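Update from Reltach Freight on the July changes. 1/6 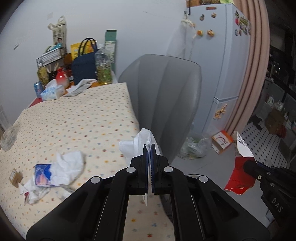 Plastic bag and torn carton, dotted tablecloth.

2/6 We are moving our part-load work from the Heva yard to Masley. The new yard has 4 loading docks and room for trailers to turn without backing out onto the road.

3/6 Collections booked before noon still go out the same day. After noon, they go on the next morning's truck.

4/6 Pallets over 3,000 lb need a call first. Florencia Valdebenito runs the dock desk and will tell you which door to use.

5/6 The Dmytriv route stays as it is for now. Khrystyna Horobets is still the contact for customs papers on that one. Please send them as one file. We keep getting them in three or four emails and things get missed.

6/6 Old Heva gate codes stop working at the end of July. Drivers sign in at the Masley office until new ones are issued.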